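How to plan a table-top robot demo for an open day

If your lab, makerspace or school club has a two-armed robot, sooner or later you'll be asked to show it to the public. Do it! I've helped with the Lirkumley open day a few times now and I still come home buzzing. People who have only ever seen robots on television stand in front of a real one and start asking brilliant questions within a minute.

A good demo needs a bit of planning though, and most of the planning is about the table. These are my notes, written mainly for the team at Hollis who are running their first one in October, but anyone is welcome to use them.

What you need

A robot with two arms and hands that can pick things up
A plain table, as big as you can get
One plate
A small packet or pouch of something, plus a spare
A screen for the head camera view
2 people, one on the robot and one talking to the visitors

Step 1: Pick one very small job

The temptation is to show everything. Resist it. One job, done over and over, is far easier to follow, and visitors who wander up halfway through only have to wait a moment to see it from the start. Our job is to move a snack packet between the table and a plate. Everybody understands it. A four-year-old can tell you whether it worked.

I'd stay away from stacking, pouring or anything with a lid for your first open day. They're great fun, but when they go wrong you spend the next ten minutes tidying up while your crowd drifts off to the bake sale.

Step 2: Set the table

Put the plate in the middle, close enough that both hands can get to it without the arms being at full stretch. We use a round white one with a thin black rim, and I'm very fond of that rim. On a white table a plain white plate nearly vanishes on the screen, and the dark line lets people at the back see where the edge is. Bright packets help for the same reason – go for the loudest green or orange you can find in the shop.

Bring the hands in to either side of the plate before you let people gather. It makes a lovely starting position, and it gives visitors a good look at the fingers while you say your hello.

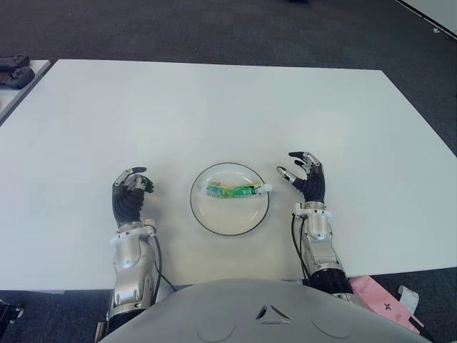
Custari wrote in after the last one to say that the waiting was the best bit, with both hands hovering over lunch and the whole row of children holding their breath, and could we please make the pause longer next time. So we did. Count to five in your head before you start the move. It feels like forever when you're the one running it, but it works a treat.

Step 3: Try your packets beforehand

Do this at least a day ahead. Packets that look the same to us can behave very differently in a robot's fingers. A pouch with a screw cap has a stiff end and a floppy end, so decide which one you're going for. A long thin wrapper lies flat against the table and gives the fingertips very little to get under. Try it lying straight, then at a slant, then pointing the other way, and write down which of them you'd be happy to do in front of your gran.

Our own notes from the practice session run to two pages and are mostly about corners.

Step 4: Mark out the standing area

We put tape on the floor 60 centimetres back from where the arms could reach at their very longest, and ask people to keep their toes behind it. Measure from the full reach, with the arms out straight, and do it on all the open sides of the table. Bags go behind the tape too. Whoever is on the robot should have the stop button within reach the whole time and shouldn't be answering questions during a move.

Step 5: Run the round

A round at our table goes like this:

Clear the plate and put the packet on the table within reach of one hand.
Tell the visitors which hand is going to move. Better still, let them guess first.
Pause for a count of five.
Make the pick, slowly.
Put the packet down on the plate and bring both hands back to the sides.
Take two or three questions, then reset.

Swap the order now and then and start with the packet already on the plate. It keeps you awake, if nothing else, and regulars notice. I also like to put the packet down on the far side of the plate, a little nearer one hand than the other, and ask for a show of hands on left or right. You get proper arguments going! 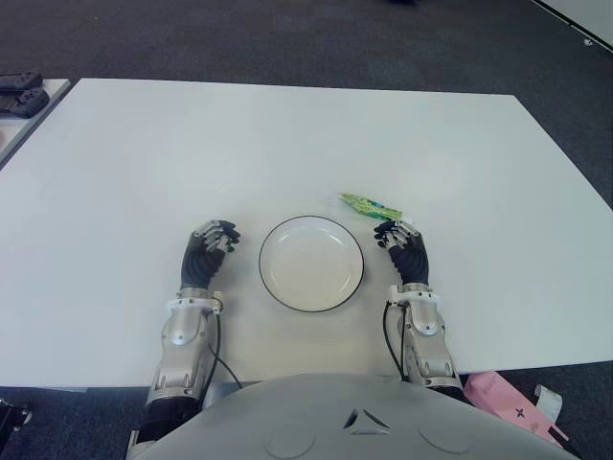 Leave the plate where it is between rounds and only shift the packet. If you move both, you'll have to check your reach again, and you lose the rhythm you've built up. A small pencil mark on the table is enough to put a nudged plate back in its spot.

Step 6: Let it miss

You will have misses. We did 22 rounds one afternoon and a fair few of them ended with the packet back on the table. Say so cheerfully, reset and go again. The crowd is on the robot's side, I promise, and the cheer after a miss is always louder. It's also the best moment to talk about how hard picking up a packet really is, and how much our own fingers do without us thinking.

Questions you'll be asked

Is it strong? Can it feel? What happens if you pull its finger? How much did it cost? Have short answers ready. For the first two it's worth looking things up for your own robot, as the answer varies a lot. For the third, please say no before they try it.

A few odds and ends

Bring a cloth for the table, fingerprints show up badly on screen. Bring water for whoever is talking. The Graltier hall has plenty of sockets but they're all along one wall, so pack a long extension lead and something to cover it with. And switch the screen on before the doors open – ours likes to think about it for a while.

If you're at Hollis and want to borrow the floor tape, there's most of a roll left in the blue crate.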